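Gripper trials at Trerbridge

The Drandura group has spent November comparing two sets of gripper fingers on the two-arm station. One set has flat tips, the other narrows toward the end. Luana Lacerda runs the trials and Lindalva Aguiar keeps the log.

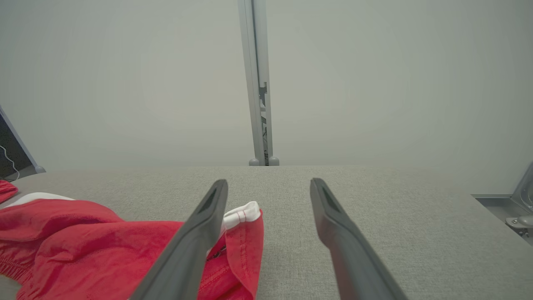
Each trial starts with a garment dropped in a heap. An arm has to take hold of it by an edge and pull it toward the middle of the table. We ran 296 trials on the Rangel controller, and 43 of them ended with the fingers closing on nothing. Most of those misses came in the first week, before Lindalva lowered the approach height by 6 mm.
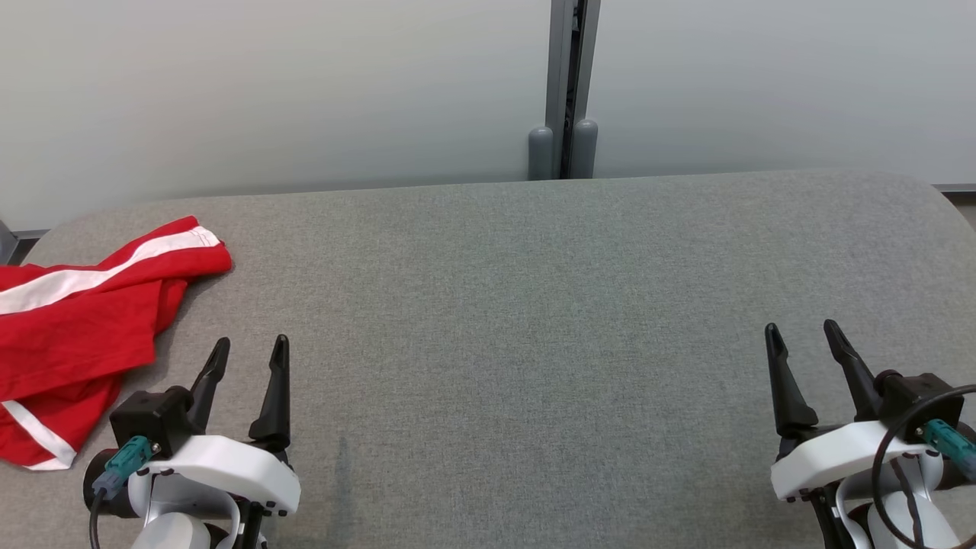

Reach was the other thing we wanted to check. The arms share one table, and a heap on one side is usually a job for one arm only. With the red garment over on the left, the right gripper can wait open above bare fabric until it is needed. Luana wants to shorten that wait.
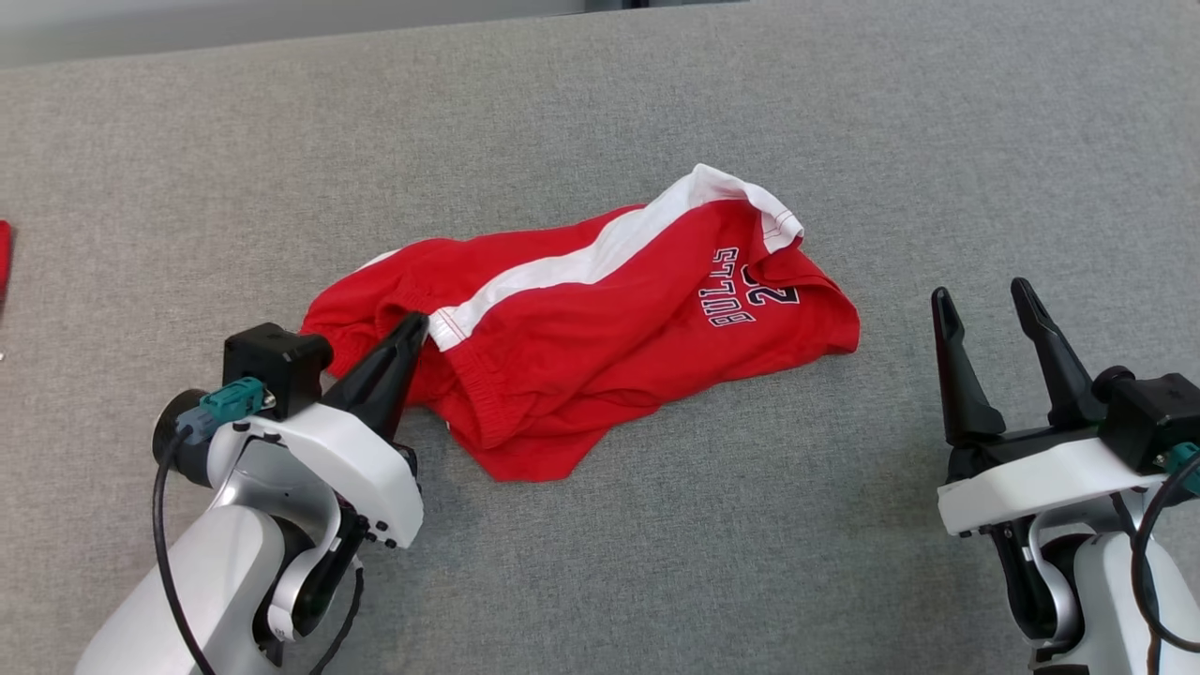
Thin edges are still the weak spot. Eleven trials were stopped by hand when a finger pushed under a fold and lifted the wrong layer. Shorts are a good test for this, with a gathered waistband, a stitched end on the white stripe and a loose hem flap all within a short distance. Lindalva has started logging which of these the fingers reach first. The Dura wrist camera goes on next.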